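09/12/2018 – cloth table, sorting and folding

Started with the bags from Stutville. They were stored in the back room since January and the smell is a little dusty, but I found no mold. I weighed only the first bag before I opened it, 14 kg. The other bags I will weigh tomorrow, the scale was needed next door.

The floral cover stays on the table for now. I wanted to change it to the plain one, but the plain one is too short on the left side and it slides when I pull a large cloth over it. The floral one has more grip. The bad side is that small printed scraps are hard to see on it, so I must pass my hand over the table at the end and not trust only my eyes.

Order of work, as we agreed after the Onham lot:
large cloths first, opened fully and checked for holes against the lamp
then the plain ones
then everything smaller than 40 cm, into the shallow tray, not folded

I still have the question about the camouflage. In the Onham list it is one group, "camouflage", without color. I think this is not enough. The orange and rust one and the black and white one with gray should have separate lines, otherwise the person who looks for one of them will open the whole pile again. I wrote them as 2a and 2b in my list. If somebody has a better system please write it next to mine and do not erase.

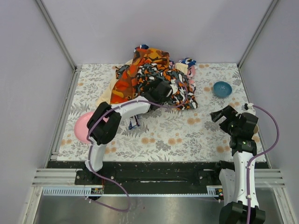 The pale yellow cloth I put with the plain ones. It has the same problem as all light cloths, every mark from the table shows on it, so it should be folded with the good side in. For the pieces with dark blue I did not decide yet. Some have white, some have also red, and I don't want to make one more group for only small scraps.

Folding board: the one marked Yagi is still the best for large cloths. The Osine board is lighter but the hinge is getting weak – please do not press on it with the elbow.

Labels: the roll of 600 is open, it is in the drawer under the scissors. Use pencil, the blue pen goes through to the cloth.

To do next:
weigh the remaining bags
ask if 2a and 2b are OK for the list
wash the shallow tray
new bulb for the checking lamp, it blinks when it is warm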